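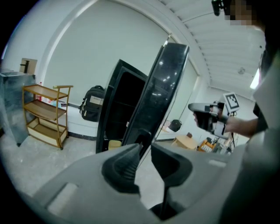 My grandmother kept bread in a pot with a plate on top, and for most of my life I thought that was just one of her ways. She also saved string. But I've been baking two loaves every Monday since March, and I have come around to her opinion on nearly everything to do with bread once it's out of the oven. People will talk your ear off about starters and flour, and then the loaf comes out and they leave it on the counter in a plastic bag! I did it too. Then I tried the refrigerator, which made it stale in a day, and after that I went through a spell of putting it in whatever cupboard had space. A tall black cabinet with a glossy door and thin shelves looks wonderful, and I'd happily store plates in one all year long, but a loaf wants something smaller, where the air around it can settle down a little.

So I bought a bread box. The first one was a Cudumier, a pretty enamel thing with a roll top that squeaked, and I'll say right now that I loved looking at it and didn't love much else. It was too short for my long loaves (I had to cut the ends off and eat them standing up, which I suppose isn't the worst problem a person could have). It also closed so tightly that the crust went soft by the next morning. I gave it to my sister, who keeps onions in it and is very happy.

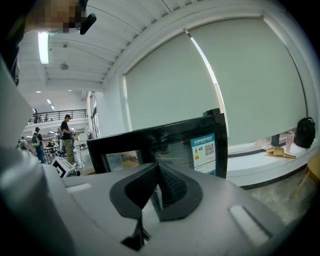
After the Cudumier I went back to my grandmother's way. I have a big clay pot that I found at a yard sale for 8 dollars, and I lay a folded dish towel in the bottom and set a dinner plate over the top. The plate doesn't sit quite flat, and I think that little gap is the whole secret. The crust stays a crust. By the third day the inside is getting firm, and that's when I start making toast, and by day four we're on to bread pudding or the crumbs go in the freezer.

My friend Itzel Solís, who taught me to bake in the first place, does it differently. She stands the loaf on its cut side, right on the wooden board, and throws a towel over the whole thing, and she's been doing that for years without any complaints from her family. I tried it for a week. It worked fine for the big round loaves, but the sandwich loaf kept tipping over whenever someone shut a drawer, and our dog noticed this before I did.

A couple of readers wrote in to ask about freezing, and yes, please do freeze it! Slice it first, let it cool all the way (I mean all the way, go fold some laundry), and put a bit of wax paper between the slices so you can pull out two at a time. I like it best within five weeks or so. Past that it's still perfectly good for grilled cheese, and I have never turned down a grilled cheese.

Next Monday I'm going to try the rye again, the one that came out like a doorstop last time. Itzel thinks I'm rushing the second rise, and she is probably right, so I've promised her I'll leave the kitchen and go for a walk.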